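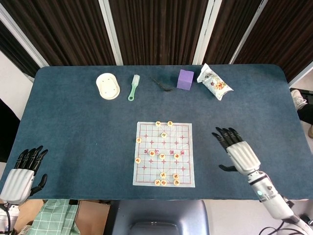 A paper xiangqi board set out on a felt-covered table.

Table Games Room: Frequently Asked Questions

Last updated: August

The Table Games Room at the Stumora Cultural Center is open to members and day visitors during regular building hours. The questions below are those most often received at the front desk. Questions about room rental are handled by the Center's events office.

Do I need to reserve a table?
Reservations are not required for casual play. Tables may be reserved for instruction or league games by completing the request form at the front desk. A reserved table is held until 15 minutes past the start time and is then released.

Which games are available?
The Center lends sets for xiangqi (Chinese chess), Western chess, checkers, go, and dominoes. Xiangqi sets are the most frequently borrowed, and many of the questions on this page concern them.

How many people may use a xiangqi set?
Each set is intended for 2 players. Observers are welcome but are asked to stand clear of the table edge and to refrain from suggesting moves while a game is in progress.

I have never played xiangqi. What should I know first?
Each side begins with sixteen pieces: one general, two advisors, two elephants, two horses, two chariots, two cannons, and five soldiers. Pieces are placed on the intersections of the lines and not inside the squares. The general and advisors may not leave the palace, a three-by-three group of points at each end of the board. The object is to checkmate or stalemate the opposing general.

What is the space across the middle of the board?

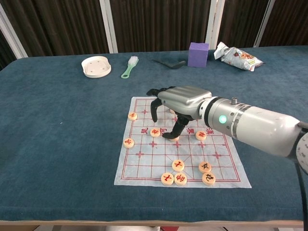 The river divides the two halves of the board and affects how certain pieces move. Elephants may not cross it. Soldiers move one point straight ahead until they have crossed, after which they may also move one point sideways. On the paper boards the river carries the inscription 楚河 汉界, "Chu River, Han Border," printed in red, and this is the quickest way for a new player to find it. The small red cross-shaped marks show where the soldiers and cannons start. The inscription refers to the boundary between two rival powers in ancient China and has no effect on play.

I cannot read Chinese characters. Can I still play?
Yes. A reference card showing each character, its English name, and its movement is available at the front desk. Please note that the two sides sometimes use different characters for the same kind of piece. The soldier, for example, is usually written 兵 on the red side and 卒 on the black side. Most beginners learn the characters within a few games.

Is instruction available?
An introductory session is offered every month in the Prilska Annex. Sessions begin at 6:30 p.m. and are free to members. Participants practice endgames with a small number of pieces before proceeding to the full opening position. Children under ten must be accompanied by an adult.

Why are the tables covered in felt?
Felt reduces noise and protects the faces of the pieces. It also collects lint, and the coverings are brushed at closing. Please lift pieces when moving them and do not drag them across the cloth. Spills should be reported to the front desk immediately. Please do not attempt to wash the felt.

How should paper boards be handled?
Lay the board flat on the cloth with the river running from side to side between the players. Light wrinkles do not affect play and do not need to be reported. Paper boards should be rolled for storage, never folded. A torn board may be exchanged at no charge.

May I bring food into the room?
Sealed snacks may be brought in but must be eaten in the lobby. Grease from chips and similar foods marks both the paper and the pieces. Water in a closed bottle is permitted.

What should I do if a piece is missing?
Count the pieces before signing for a set and again before returning it. A complete set contains thirty-two. If a piece is missing at the start, notify the desk so that the loss is not charged to your account. The replacement fee for a single piece is $2.

Can I borrow a set to take home?
Members may borrow one set for up to two weeks. The Center's lending collection, which includes gifts from the D'Souza Fund, holds 80 sets across all games. Sets marked "Room Use" may not leave the building.

Are there competitions?
The Flaltell League meets in the room from fall through spring and is open to players at every level. Printed league rules are available on request.

Share this page
14 shares | 3 comments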